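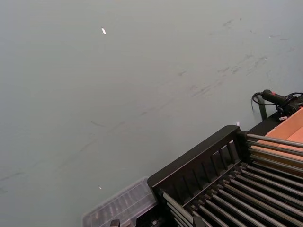 How many examples does a new task need before the first training run?
Plan on 265 accepted episodes for one task with two arms. Sorting tasks with more than one target need more, and section 7 gives the method for working out the number.

4. Recording Episodes

4.1 Before you start

This section covers recording by hand-guided teleoperation on a two-arm Kuvura station. It assumes that the arms are mounted, the leader handles are paired, and the Drorolow recorder is installed on the station computer. If any of these is missing, go back to section 3.

1. Turn on the station computer, then the arm controllers.
2. Open Drorolow and select New Session.
3. Enter the task name. Use lowercase letters and hyphens only. The name can't be changed after the first episode is saved.
4. Enter your operator code.
5. Check that each camera shows a live picture. A frozen picture looks normal at first, so wave a hand in front of each lens.
6. Run Home Both Arms and stand clear until the motion stops.

CAUTION: Keep hands, hair, and loose sleeves away from the table while the arms are homing. The emergency stop must be within reach of the operator at all times.

4.2 Laying out the table

Cover the table before placing anything on it. A dark cloth cuts down on glare. Small folds in the cloth are acceptable and don't need to be smoothed between episodes.

Place the fixed items first. For a transfer task, these are the containers the objects move between, such as a rack and a tray. Both arms should be able to reach the containers without coming close to each other.
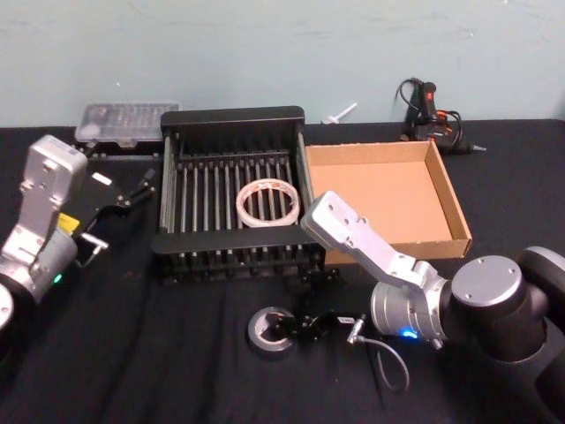
Objects to be moved go down last. Start positions must vary from one episode to the next. If every episode begins with the object in the same spot, the policy learns the spot and fails when the object is somewhere else. Change at least one of the following each time:

- where the object starts
- which way it is turned
- which arm makes the first move
- what else is on the table

Background items may stay on the table as long as they are out of the path of the arms. Move them a little every 18 episodes.

Note: Do not tape or pin objects in place. The policy needs to see them shift when they are bumped.

4.3 Recording one episode

1. Take hold of both leader handles. Squeeze and release each one to confirm that the matching gripper follows.
2. Press the left pedal. Wait for the tone.
3. Carry out the task at a steady pace. Do not rush the approach. Pause briefly over an object before closing the gripper.
4. If you miss a grasp, open the gripper, back off, and try again. Keep recording. Recoveries are useful and should be left in.
5. When the task is complete, move both arms clear of the containers.

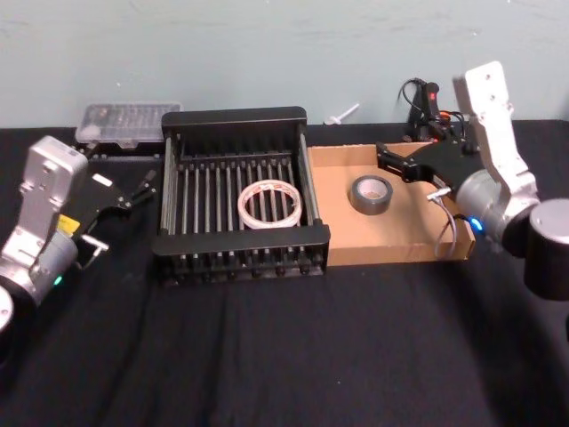
6. Hold still for one second, then press the left pedal again to stop.
7. Mark the episode Accept, Recovery, or Reject. Use Recovery for any completed episode with one or more missed grasps.
8. Reset the objects and go back to step 1.

Both Accept and Recovery count toward the total for the task.

Reject an episode if an arm hits its joint limit, a camera drops out, a person reaches over the table, or the recording runs past 1470 frames. Rejected episodes stay on the disk until the session is closed.

CAUTION: Cables can catch on the rim of a container. If a cable goes tight, stop the episode and free it by hand with the arms paused.

4.4 Closing the session

1. Select Close Session. Drorolow checks the timestamps and lists any episode with a gap.
2. Replay each listed episode. Reject it if the arms jump between frames.
3. Select Export and choose the Betancur format. The older Fliltard format doesn't store gripper force and is kept only for stations with the first controller.
4. Wait for the message Export Complete before turning off the controllers.

If the export stops partway, do not delete the session folder. Restart the recorder and select Resume Export. See section 9 for error codes.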